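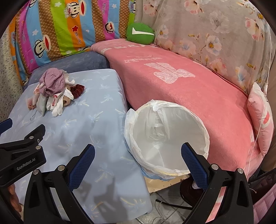

Small textile items account for a large share of the handling time in domestic tidying and for almost none of the volume removed. The present section covers the class designated S in the Drasero scheme: gloves, socks, hair ties, cloths and fabric scraps with no dimension above that of a folded hand towel. Class S items tend to come to rest on soft horizontal surfaces near seating, where they form low mixed heaps. Figure 1 is typical of the type. A white glove with a red cuff, a dark red scrunchie, a gray folded cloth and a crumpled mauve-purple piece share one corner of a light blue mattress pad, and a lined bin stands between the pad and the sofa. Under the scheme such a heap is recorded as one location with several entries.

Serken Papers in Domestic Practice
April 1, 2018 – By the Ezeani Laboratory, Tundstead
Reading time: 3 minutes

3.1 Sample

The inventory was made in May of the preceding year in 59 homes in Tundstead. Recording stopped when the class S list reached 2,000 entries. Each entry gives the item type, the surface on which it lay, the items in contact with it and the place to which the resident assigned it. Residents were asked to leave the main living area as it stood on the morning of the visit. Bedrooms were excluded unless the main living area was also used for sleeping.

Items inside drawers, closed boxes or laundry machines were left out. Items in an open bin were also left out, on the assumption that a decision about them had already been made. This rule has a cost. Some residents use a lined bin as a temporary collector during tidying and sort its contents later, so a portion of class S is lost to the count at that stage.

3.2 Assignment of items

The resident assigned each item to one of four outcomes: store, wash, repair or discard. Paired items (gloves and socks) were assigned individually even when both members were present. Where only one member was found, the resident could hold the decision open until the end of the visit, and the entry was closed as "store" if no second member had appeared.

Hair ties were the most difficult group. They make up 234 of the entries and vary more in construction than the single label suggests. Three constructions were separated during coding: the plain elastic loop, the ruffled scrunchie and the tie with attached fabric ends. The second and third are easily confused in a heap, as gathered fabric hides the join. Coders were instructed to lift each item clear of its neighbors before assigning a construction code, and to enter print and color as separate fields. A sheer fabric was noted as such, given that it takes on the color of whatever lies behind it and was miscoded in early trials.

Figure 2 shows the distinction between the second and third constructions. The scrunchie is a wide ruffled loop with a twisted, gathered middle. The leopard-print tie has bow-like ends and a lower knotted section, and its outline changes considerably with orientation – a point that affects any coding done from above.

Figure 2. Sheer peach-pink scrunchie with small black dots (center) and hair tie in gray, white and black leopard print (right), with a whitish, translucent plastic bag or liner below and behind the latter.

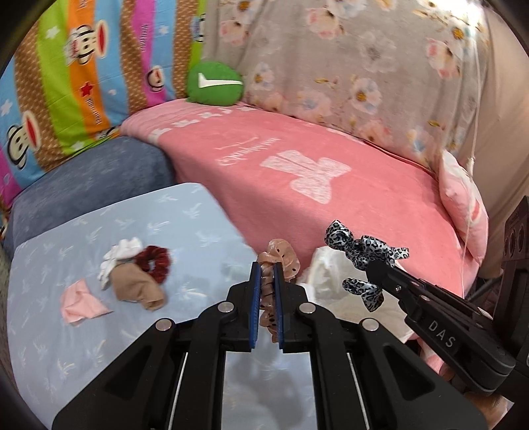 3.3 Limits of the coding

The construction code records form only. It carries no information on the condition of the elastic, which residents often tested by stretching before choosing between "store" and "discard". Fabric scraps were coded by print alone, and a scrap of unknown origin was entered as "other" with the adjoining items listed. Contact between items was entered once per pair, so the size of a heap can be recovered from the list but the order of its layers cannot.

Contact: Serken Papers, Tundstead | Copyright 2018 Ezeani Laboratory | Back to top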